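Visit report: Fedard galvanizing works, Tapley

Posted in Plant visits, September

The Fedard works at Tapley opened its hot-dip line to visitors on a Tuesday morning. The line coats fabricated steel for outside customers, mostly handrails, trailer frames, fence posts and signpost brackets. The tour began at 8:15 in the receiving yard and followed the steel in the order it is processed. Maksym Fedoruk, the shift lead, took our group through.

Receiving and jigging

Work arrives on flatbed trucks and is weighed in. Each load gets a stamped metal tag wired to one piece, and a paper copy of the number stays in the yard office. Paper tags do not survive the acid, so the metal one is the only identification that travels with the steel.

Before anything is hung, the yard crew checks for vent and drain holes. Hollow sections with no openings are sent back or drilled on site at the customer's expense. Trapped liquid in a sealed tube turns to steam in the zinc and can burst it, and the yard has a rack of split tube ends to show to customers who argue the point. We were shown one trailer frame for Trekside that was waiting for a phone call: the cross members had been drilled at one end only. Fedoruk wanted holes at both ends and diagonally opposite, as close to the corners as the weld allows.

The pieces are then wired to overhead beams at an angle. The angle matters more than I had understood. Flat hanging leaves zinc pooled along the lower edge and ash trapped under horizontal plates. Wire is used once and scrapped.

A beam loaded with posts was going through as we arrived. The ticket read 1,699 pounds. Beams are made up by similar thickness where possible, because thick and thin steel need different times in the bath and the whole beam comes out together.

Cleaning

There are seven tanks ahead of the furnace: caustic degreaser, rinse, three acid tanks, a second rinse, and flux. The acid is hydrochloric, used at ambient temperature. The three acid tanks are kept at different strengths, with the freshest reserved for heavily rusted work. Iron builds up in the acid as it is used, and the lab titrates every tank daily. When the iron goes over the plant's limit, the tank is pumped out to a contractor.

The degreaser removes oil and light grease only. It will not shift paint, weld slag or marker made with an oil-based pen, and these account for most of the bare spots the inspectors find. The yard hands out water-based markers to regular customers free of charge.

The pickling area is closed off by a curtain wall and kept under slight negative pressure, with the air drawn through a scrubber on the north side. The smell was faint at the walkway. The scrubber was replaced two years ago, and Fedoruk said the crane rails have needed less painting in that time. Visitors stay behind a yellow line at this point and do not go between the tanks.

Flux is zinc ammonium chloride, kept warm. Pieces leave it with a thin film and go directly to a drying oven. The plant used to skip the oven when busy and now does not. Damp steel going into molten zinc spits.

The kettle

The zinc kettle is a long steel trough in a gas-fired furnace, enclosed on all sides with doors that drop before the beam goes in. We watched three dips through the side window. The enclosure fills with white fume as the flux burns off and clears in under a minute. An operator skims ash from the surface with a long paddle before the beam is raised, then skims again as it comes out. Withdrawal is slow and steady – the crane has a creep speed for it.

Small work such as bolts and brackets runs on a separate basket line with a spin after the bath, to throw surplus zinc out of the threads. The spinner was down for a bearing change, so this part of the tour was described at the guardrail and not seen running.

Dross, the zinc and iron compound that sinks to the bottom of the kettle, is dug out with a grab on a fixed schedule and sold back to a smelter. Ash is sold too. The furnace is never allowed to go cold between planned kettle changes, and it idles through weekends with the covers on.

Quench and inspection

Most work is quenched in a weak passivating solution. Work that will be painted or powder coated is air cooled instead, and the order form has a box for it. Two people in our group had received passivated steel that would not hold paint and had not known about the box.

Inspection is done on trestles under strip lights. A magnetic gauge gives coating thickness at several points per piece, and the readings go into a Clelleo logging terminal against the tag number. The target on the posts we saw was 100 microns. Runs and drips are filed down by hand. Small bare spots are ground and touched up with zinc-rich paint within the limits of the order, and anything larger goes back to the acid to be stripped and redone.

There was a useful talk at the trestles about appearance. Steel with more silicon in it reacts faster and gives a thick, dull coating, sometimes in patches on the same fabrication where two stock sources have been welded together. The dull areas are sound and the inspectors do not reject them. Customers often ask for a uniform finish and the plant will not promise one unless it has the mill certificates before quoting.

Practical points

The tour lasted 40 minutes plus questions. Safety boots are required and not lent out. Glasses and hard hats are provided at the gate. Parking is on the east side, by the weighbridge office; the front lot is for trucks. The handout on vent hole sizes is kept at the counter and is worth asking for – it is clearer than the one on the order portal. Drawings can be sent in for a hole check before fabrication, with a reply normally by the next working day.
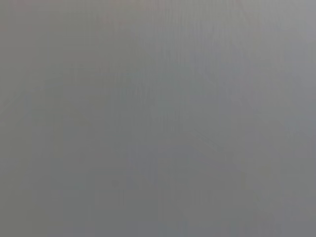 Svyatoslav Stelmakh: The hole check is worth using even on simple jobs. We sent Tapley a set of gate frames last spring with vents in the right places but too small, and the zinc drained so slowly that the bottom rails came back with lumps at every corner. Filing them took longer than the welding had. One question on the paint box: does air cooling add to the lead time, or do they just rack the work outside?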